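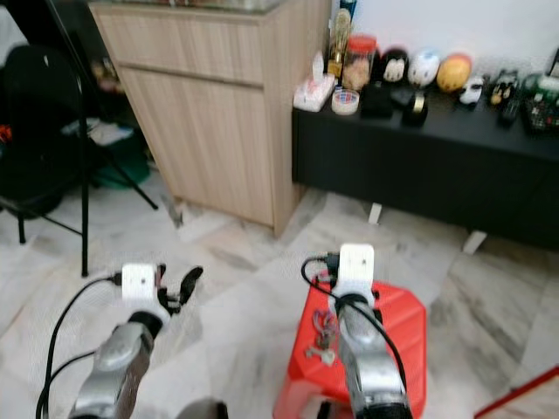
Red plastic stool with a handle hole in the top, on the marble-patterned tile.

Setting up a corner for phone games

June 25, 2022

I play a lot of mobile games, mostly puzzle stuff and one farming game called Runima that has eaten more of my evenings than I'd like to admit. For ages I played slumped on the couch with the charger stretched over the armrest, and my neck was paying for it. So this spring I gave myself a proper spot for it, and a few readers asked what I did.

Get the phone up off your lap first. I use a cheap folding stand on top of a couple of cookbooks, which puts the screen near chin height. If your game needs two thumbs the whole time, a stand won't help much, but you can rest your elbows on a firm pillow and that takes most of the weight. Benedita Quintela told me to try a rolled bath towel instead and I like it better than the pillow, especially for long matches in Skeltilby (those can go 30 minutes if the other side is stubborn!).

Clean the screen before you play and wash your hands too. Chips are the enemy. I keep a microfiber cloth in the drawer, just barely damp with plain water, and never spray anything straight on the glass.

Heat is the other big one. My old phone got so warm in April that the game started to stutter, and all I had to do was take the case off and stop charging while I played. Now I charge up to 80 or so beforehand and unplug. Turning the brightness down a notch helps as well. Please don't put a hot phone in the fridge - I know people who do it, and you're asking for moisture inside.

Storage! Before you delete photos, look at the games you quit. I had one I hadn't opened since last summer, plus all its extra downloads. Check that your progress is saved to an account first, or it's gone for good. I lost a whole Wasell village that way and I'm still a little sore about it.

For cables, a binder clip on the edge of the table holds the end so it doesn't slide to the floor. I've used the same clip for ages.

Last thing, set a kitchen timer. Mine goes for 40 minutes and it sits across the room, so I have to get up to shut it off - and once I'm up I usually remember the laundry.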